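How to Make a Shadow Theater at Home

I was eight when I saw my first shadow play. My aunt hung an old sheet in the doorway, switched off the light in the hall, and suddenly there was a wolf on it. A huge one! I knew perfectly well it was my cousin's hands back there and I screamed anyway. I've been making shadow theaters ever since, and I want to show you how they work and how to build one for yourself.

What is a shadow, anyway?

Light travels in straight lines. It can't bend around your hand to get to the wall behind it. So where your hand gets in the way, the light is missing, and that missing patch is your shadow.

Try it right now with a flashlight. Hold your hand close to the wall and the shadow is small and sharp. Now move your hand toward the flashlight. It grows! Your hand is blocking more and more of the light as it gets closer to the bulb. Remember this trick, you'll need it when the giant comes in.

Where did shadow plays come from?

People have been telling stories this way for a very long time. In Indonesia the puppets are cut from leather, with patterns so fine they look like lace, and a show can go on all night long. In China and Turkey there are shadow puppets too, some of them colored, so the shadows come out red and green and blue. I still haven't managed to stay awake for a whole night of anything.

What you need

A big cardboard box
White baking paper or thin white cloth
Black card (a cereal box works too, the shadow doesn't care what's printed on it)
Thin sticks or straws
Tape, pencil, scissors
A desk lamp or a flashlight

Building the stage

Cut the bottom out of the box, but leave a border all the way around, like a picture frame. Ask a grown-up for help with this part, since box cardboard is tough and scissors slip. Stretch the paper over the hole and tape it on the inside. Pull it tight! My first screen was so wrinkly that the princess looked a hundred years old.

Stand the box on its side at the edge of a table. The lamp goes behind it, pointing at the paper. You sit behind it too, a little lower than the screen, so your own head doesn't turn up in the middle of the castle.

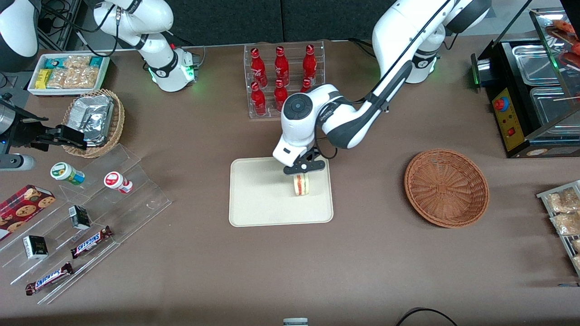

Making the puppets

Draw your characters from the side. A face from the front is only a blob when it turns into a shadow, but from the side you get a nose, a chin, a beak, a big curly tail. Cut them out and tape a stick to the back of each one.

Want an arm that moves? Cut it out separately and join it at the shoulder with a paper fastener. Then give it its own stick. It takes practice — I poked my dragon in the eye for most of one April.

For color, cut a window in the puppet and tape a bit of clear candy wrapper over it. My dragon got a red tummy and everybody wanted to borrow him after that.

Choosing a story

Pick something short. Three characters are plenty, you've only got two hands! I made up a kingdom called Allov, where a goose named Skelov has to climb 112 steps to wake up the moon. That's the whole play. On the way she meets a cat who gives her very bad directions.

Practice once with the lamp on and a friend sitting out front. Ask them what they could see and what they couldn't. Keep the puppets pressed close to the screen, speak louder than you think you need to, and don't rush. If you want the goose to disappear, pull her back toward the lamp and she'll get bigger and blurrier until she's gone.

Sound effects

Rice in a jar is rain. A baking sheet wobbled in the air is thunder — warn the dog first. Two plastic cups tapped on the table make a pretty good horse.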